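# Visit report: Baltstead teaching studios

Prepared by Jacobus Baloyi for the Caltetti craft school planning group
April 21, 2020

The purpose of the visit was to see how Baltstead schedules, equips and prices its community art classes before we commit to a room layout at Caltetti. Dzintra Priedītis, who runs the class program there, gave me a tour of the ground floor and answered questions for most of an afternoon. The kiln yard was closed for repairs and I did not see it.

## Rooms

Baltstead has three teaching rooms. Room A is used for ceramics, Room B for drawing, watercolor and printmaking, and Room C for textiles and for anything booked by outside teachers. The rooms open onto one corridor, with sinks at the far end. Students from Room B have to carry rinse water past the door of Room C, and Priedītis named this as the main fault of the building. Our own plan has the same problem and should be changed while it is still on paper.

Room B measures 1080 square feet. It is set up for 20 adults at tables or 16 at easels. With children the limit is 14, and a second adult must be present. Floors in A and B are sealed concrete. Room C has cork tile, which has lifted near the radiator.

Lighting in Room B was replaced last August. The old tubes gave a green cast that made color mixing hard to teach. The new fittings are dimmable in two banks, and the bank over the demonstration table can be run alone.
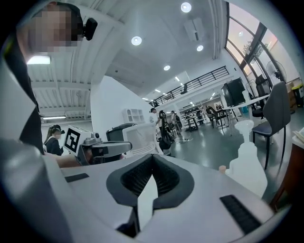
## Class formats

Teachers may propose either a one-time workshop or a weekly course. One-time workshops run two and a half hours. Weekly courses run six or eight weeks, 80 minutes per session, with 20 minutes left between bookings for cleanup and setup. Ceramics classes overrun this gap regularly, so Room A is now booked with a full hour between groups.

The one-time format fills faster. Linocut cards, simple bookbinding and needle felting had waiting lists this past winter. The weekly watercolor course has the highest rate of return students. A weekly course in basketry was dropped after one term; the willow had to be soaked overnight and there was no tank long enough for it.

Parent-and-child classes are sold as a pair, at one price, and share one set of tools. Separate tool sets were tried first and the tables became too crowded. Classes for seniors are held in the morning in Room C, where the chairs have arms.

## Materials and storage

Materials fees are charged apart from tuition and paid at registration. Each teacher submits a list four weeks ahead using a one-page form (copy attached to this report). Paper and ink come through Gosselin on a standing order. Clay is ordered by Room A staff only.

Student work is kept on a rack of 336 numbered slots outside Room B. A slot is assigned for the length of the course plus two weeks. Unclaimed work is then boxed, and the slot number is written on the box. The slots take a sheet up to 18 by 24 inches. Larger work goes home the same day.

Registration is handled in Rollovura. Staff find the booking side adequate. It does not hold waiting lists by room, so these are kept on paper at the front desk, and the desk copy is treated as correct if the two disagree.

## Teacher pay

Teachers are paid a flat rate per session plus a share of tuition above the eighth student. Preparation time is not paid except for the first session of a new course. Priedītis said this rule draws the most complaints and is under review. I was given the current rates on the understanding that they would not be circulated, and I have left them out.

## Points for Caltetti

- Move the sink to the drawing room side of the corridor wall.
- Allow 20 minutes between classes, and one hour in any room where clay is used.
- Open with one-time workshops and add weekly courses in the second term.
- Adopt the four-week materials form with our own fee codes.
- Get a price for slot racking in the 18 by 24 size.
- Ask Baltstead for the kiln firing schedule, which was not available on the day.

A return visit to see the kiln yard has been offered once the repairs are complete.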